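About us

Stastura
Washing-up, draining and kitchen equipment for shared kitchens

Stastura supplies and looks after the small equipment used in shared kitchens: dish racks, basins, trays, lidded containers and the labels that go with them. Our customers are mostly student houses, staff kitchens and community halls. We do not fit sinks or worktops and we do not sell dishwashers.

The company was set up by Cheuk-hei Kwok in a unit at Karthorpe, where the store and the test kitchen still are. The first contract was for one building with a kitchen on each floor. The job was to replace the draining racks, and it grew into a full list of what each kitchen should hold and where it should be kept. That list is still the basis of our standard kit, now sold under the name Listunard.

What we supply

A Listunard kit covers one kitchen table or counter. It consists of a draining rack, a basin for used dishes, a lidded container for dry items and a printed sheet showing the layout. Kits are packed at Karthorpe and delivered flat where the parts allow it. Larger sites order racks and basins separately, in which case the layout sheet is drawn up after a visit.

We stock 400 racks at any one time, in two sizes. The larger size has been supplied since September 2018. Spare parts are kept for every rack on the current list and for most of the earlier ones.

How a table is laid out

Used dishes go on one side and the rack on the other, close enough that a plate is moved across in one short reach. Scraps and paper napkins come off the plate before washing. Chopsticks and other long utensils are taken out of the basin first and washed separately, as they roll under plates and are easily missed when the basin is emptied. Dry storage stands at the back, clear of both.

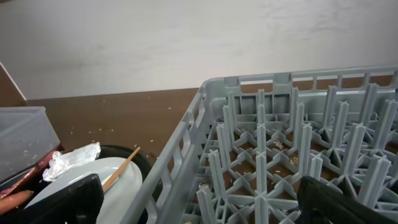
Rack and basin side by side on a wooden tabletop, with a plate and chopstick still to be cleared.

Racks are chosen on three points: peg spacing, peg height and the floor grid. Close spacing holds more plates but is poor for bowls. Tall pegs keep a dinner plate upright without the rim touching its neighbour. An open floor grid drains well and lets crumbs and grains of rice collect in the cells, so every open rack on our list must be light enough to lift and turn over with one hand. We recommend doing this daily in a kitchen used by more than one household, and wiping the surface underneath at the same time.

Testing

New racks are loaded and unloaded 2000 times in the test kitchen before they are listed. Plates, bowls and cups are used in turn. A rack is rejected if a peg bends and stays bent, if the base rocks, or if the floor cannot be cleaned with an ordinary washing-up brush. Basins are tested full, carried by the rim.

Test records are kept by model number and can be sent on request.

Service

Sites on a service agreement are visited twice a year. Worn racks and basins are exchanged, layout sheets are replaced and the contents of each kitchen are checked against the list. In the north of our area this work is done by Pruvost, who use the same sheets and the same spare parts.

Orders and visits

The minimum order for separate racks is one carton. Kits can be ordered singly. The test kitchen may be visited by appointment, and customers are welcome to bring their own plates to try in the racks. Please state the diameter of your largest plate when you write to us.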